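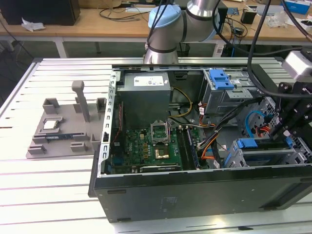

Open-Case Inspection, Desktop Towers
Site: Cestitness repair room, bench 3
Form supplied by: Drillano
Inspected by: Jade Lockwood
Date: 25 February 2024

Score: 54 out of a possible 61. Drillano says anything over 50 is a pass. I would like to know who picked 50.

1. Power and case

1.1 Power cord unplugged before the side panel comes off.
OK per the log. The log is a column of identical check marks in the same pen, so take that for what it's worth.

1.2 Tower lying flat, open side up, not hanging over the table edge.
OK. The form also wants a "non-slip surface." Aluminum slats are not my idea of non-slip, but the tower didn't shift when I leaned on it.

1.3 Power supply label readable without moving anything.
OK. White sticker, facing up.

1.4 Power supply left closed.
OK. The old Volero form had this in red capitals at the top. I don't see why it got moved down to fourth.

1.5 Cables clear of the board before parts go in or out.
Comment. The black bundle and the orange wire run across the middle of the case. I was told they are "always like that." Tie them back anyway. A cable tie costs less than a bent pin.

2. Socket and memory

2.1 With the processor out, nothing gets set down on the socket, not even for a second.
OK during the visit. I'd put a cover on it whenever work stops. The form only says "consider," and in my experience people consider it and go to lunch.

2.2 Load plate and lever swung fully open before the processor is lifted or placed.
OK.

2.3 Latches open on any memory slot that is about to be filled.
Not scored. The form doesn't say who checks or when, so a check mark here would mean nothing.

2.4 Board maker noted.
OK. Dell, printed in white on the green board.

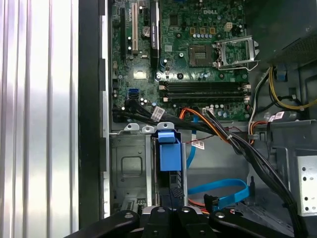 3. Loose parts

3.1 Each part has its own place while it is out of the case.
OK. The fixture beats the tray used in May, where everything slid into one corner.

3.2 Hard disk held by its sides, circuit board not touched.
OK on the one I watched.

3.3 Wrist strap tested.
Fail. There is a test sheet from Mughal claiming 100 percent, with no serial number on it. Retest and write the number down.

3.4 Back bench clear of drinks, loose cable and packaging.
Fail. There was a black cup on it — I didn't look inside, and I don't care what was in it.
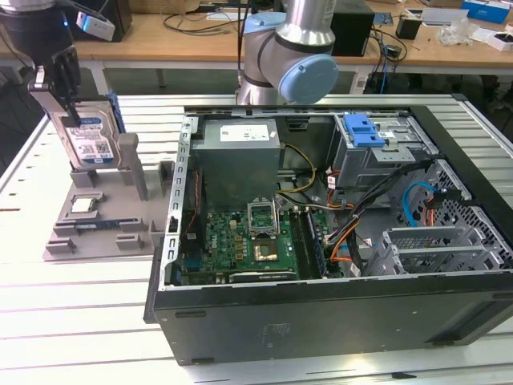 Items 3.1 and 3.4: processor and memory stick on the fixture, back bench behind the tower.

Follow-up: 1.5, 3.3 and 3.4 to be fixed before the next visit. Item 2.3 goes back to Drillano for a rewrite. Send me the new strap sheet itself, please, and not an email saying it exists.

J. Lockwood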